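Teleoperators wanted for cloth handling study

The Dubey group is looking for 3 people to teleoperate a two-finger gripper on tabletop tasks with cloth. The work continues the Lidia project, which looks at how much demonstration data a policy needs before it can pick up soft items it has not been trained on.

Our first round used 267 demonstrations. The policy did well on folded cloth and poorly on crumpled cloth, mostly because the fingers closed too high and caught only a thin ridge of fabric. Adding wrist views helped, but the set was too small to say by how much. For the second round we want 2,000 demonstrations, recorded by several operators so that one person's habits do not dominate.

What you would do: drive the arm from a leader device, reset the table between attempts, and mark each attempt as a grasp, a slip or a miss. Failed attempts are kept – please do not delete them. A session is 50 attempts with breaks when you want them. You would also write short notes on anything odd, such as a finger dragging on the table.

You need steady hands, patience with repeated work and enough written English to keep a log. Experience with robots is useful but not required. Omprakash Rathore trains all new operators, and training is paid at the full rate.

The posts are part time, on site at our Tromis lab, and run until the end of April. To apply, send a resume and a few lines about yourself to Gervasio Urrutia by October 11, 2026. Put "Lidia operator" in the subject line. Applicants we want to meet will be asked in for a short trial at the controls.
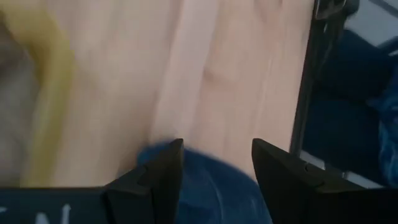
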